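3.2 Garment care and storage in shared households

The second part of the survey dealt with what happens to everyday clothing between washing and wearing. Earlier work on clothing lifespans has mostly looked at purchase and disposal, and the weeks in between are treated as a single period of use. Respondents in Mullatholm and Tetside were asked where they sorted clean laundry, how they stored T-shirts, and how long a shirt usually stayed out before it was put away.
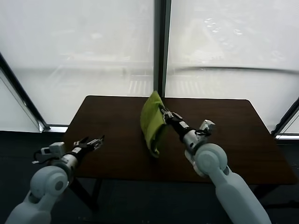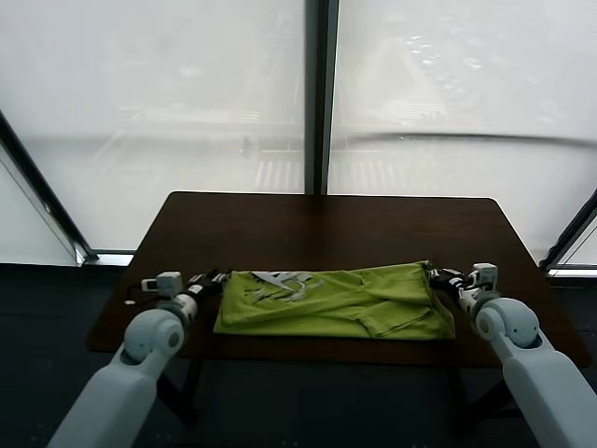
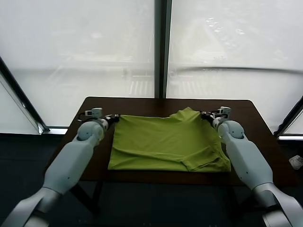
Figure 2. Lime-green cloth at a dark brown wooden table; in the second and third views it is a T-shirt spread on the tabletop.

The table was the most common sorting surface in both towns, ahead of the bed and the sofa. In Tetside, where many of the apartments were built without a utility room, the same table was often used for meals, homework and laundry on the same day. Respondents there put clothing away sooner than those in Mullatholm, mainly to clear the table before dinner.

Storage followed the furniture that came with the apartment. Households with deep drawers stacked their T-shirts flat, and those with only a closet rail hung them, even when they said they would prefer to fold. Stretching at the shoulders was reported more often for hung shirts. Cracked or faded prints were reported equally for both methods, which suggests that washing and drying matter more here than storage does.

The Van den Broek wear scale was used to grade the garments that respondents brought to the follow-up interviews in May. The scale was drawn up for woven workwear and does not handle knit fabric well — pilling and twisted side seams both fall under "surface change" — so we added a separate score for seams. Scores for the 22 households that took part in both rounds are given in Table 4.

One limit should be noted. Respondents chose which garments to bring, and most chose shirts they still wore. Items kept for painting, gardening or sleep were rarely included, although the Aka diaries show that these make up a large share of older T-shirts in the home. Section 3.3 takes up these secondary uses.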